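Wimetlow Towel Care: Frequently Asked Questions

Washing, drying, folding and storage of Wimetlow plush and fleece towels
Page maintained by Niamh Noonan, Textile Care, Flestthorpe
Last revised: November

Before first use

Do I need to wash a new towel before using it?

Yes. New plush towels carry a finishing agent which makes the pile feel soft in the shop and also reduces absorbency. One wash at 40 degrees without softener removes most of it. A second wash is needed for the darker shades.

How much fluff is normal?

Loose fibre is released during the first three or four washes. Clean the dryer filter after each load during this period. If shedding continues after the sixth wash, contact us with the batch number from the side label.

Will the colour run?

The pale shades (light green, cream, stone) release very little dye. Wash them with whites only after the second wash. Navy and dark red should be washed separately for the first five washes. Contrast trims are dyed to the same standard as the ground cloth, but a white trim will pick up dye from other items in the drum.

Washing

What temperature should I use?

40 degrees for routine washing. 60 degrees is permitted for undecorated towels in the Avholm range. Embroidered towels should stay at 40, as the thread and the backing shrink at different rates from the fleece and the design will pucker.

Can I use fabric softener?

No. Softener coats the fibre and the towel stops taking up water. If softener has been used by mistake, run two washes with half the normal dose of detergent and an extra rinse.

How full should the drum be?

Two thirds. Plush fabric needs room to move or detergent stays in the pile. Residue shows up after drying as stiff patches, usually near the hems.

What spin speed is recommended?

600 rpm for embroidered towels and for anything with a chenille band. Plain towels can be spun at the full speed of the machine. The low speed leaves more water in the cloth, so allow for a longer drying time.

Can I use bleach on a white band?

No. Chlorine bleach yellows the chenille and will lift colour from the cloth on either side of it. An oxygen-based stain remover may be used at 40 degrees. Test it on the inside of the hem first.

How do I treat a stain on the embroidery?

Work from the reverse. Place a clean white cloth against the face of the design, dab diluted liquid detergent through from the back, and leave for 20 minutes before washing. Do not scrub the face. The short stitches in small filled areas catch easily and a pulled thread cannot be pushed back.

Drying

Can the towels be tumble dried?

Yes, on low. High heat glazes the tips of the fleece, after which the surface feels harsh and cannot be restored. Remove the towel while the hems are still slightly damp and finish it flat or on a rail.

Can I dry them on a radiator?

Not directly. Use an airer with a gap between the towel and the radiator. Direct contact flattens the pile along the line of the panel.

Should I iron them?

No. If the embroidered area has puckered, lay the towel face down on a folded dry towel, cover with a cotton cloth and press on the lowest setting without steam. Lift the iron between positions.

Smoothing and folding

Why smooth the towel before folding?

A ripple left in plush cloth is pressed in by the weight of the stack and will still be there when the towel is next opened. Use a flat table at waist height. Beds and sofas give under the hand and the edges will not line up.

Which side should face up?

Decorated side up while smoothing, so that the band and the motif can both be checked. Turn the towel over only when you are ready to make the first fold.

How do I get the band straight?

Take hold of the outer border on both sides of the band and draw it outwards until the band lies in a line. Then pass the flat of the hand over the cloth from the centre towards the hem. Do not pull on the band itself. Chenille is softer than the ground and stretches.
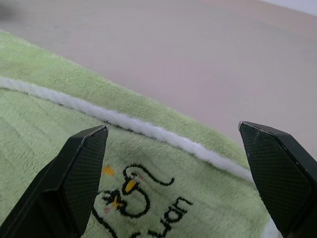

Light green fleece towel with white band and embroidered motif. Shallow folds still to be smoothed out.

What is the folding sequence for a hand towel?

1. Smooth the towel face up, with the short sides to left and right.
2. Turn it over so the decorated side is down.
3. Fold the long edges in to meet at the centre line.
4. Fold the plain end over by one third.
5. Fold again so that the decorated end finishes on top.

The motif should sit on the top face of the finished fold with no crease through it. If a crease crosses the stitching, open the towel to step 3 and move the first cross fold towards the plain end.

My towel has a band at both ends. Does the sequence change?

Steps 1 to 3 are the same. At step 4, fold in the end without the motif. If both ends carry a motif, choose either.

Can I roll the towels instead?

Plain towels, yes. Rolling an embroidered towel bends the backing round a tight radius and the design starts to stand away from the cloth. If shelf space leaves no choice, roll loosely with the design on the outside.

Should the pile be brushed?

A soft clothes brush can be used on dry fleece, in the direction of the pile. Stop short of the band and the stitching. Do not brush chenille.

Storage

How high can I stack them?

Up to 16 hand towels or eight bath towels. Above that the lowest towels mark. Conall Cronin tested this on the standard Fahy shelf unit; deeper shelves do not change the result.

How long can towels be left in a stack?

Rotate the stack every two months. Put clean towels in at the bottom and take from the top.

Are vacuum bags suitable?

Not for plush or fleece. The pile takes a permanent set within weeks. Use a cotton bag or a lidded box, and make sure the towels are completely dry.

Faults and repairs

A loop or thread has pulled out. What should I do?

On the ground cloth, trim it level with the pile using small scissors. On the embroidery, do not cut. Thread a blunt needle with the loose end, take it to the reverse and secure it under the existing stitches.

The band has come away at one end.

Resew by hand with matching polyester thread, using small stitches at the edge of the band. Keep the thread slack enough for the cloth to lie flat. Bands that detach within the first year are covered by the guarantee.

The black outline has left a grey shadow on the cloth.

This is loose dye from the thread and occurs when a wet towel has been left folded. Rewash at 40 degrees straight away with a colour-catching sheet. Once the mark has been tumble dried it will probably be permanent.

Can the backing behind the embroidery be removed?

It should be left in place. The backing holds the stitches at the right tension, and the outline distorts without it. If it scratches, a soft iron-on cover can be fitted over it; ask for part 1687.

Who do I contact about a fault?

Ultan Mac Giolla handles guarantee claims for Wimetlow and Avholm products. Send the batch number, the wash temperature used and a photograph of both sides of the towel. Bernadette Daly deals with trade and laundry accounts.

Related pages: Avholm bath sheets, size chart; Reading the care label; Returns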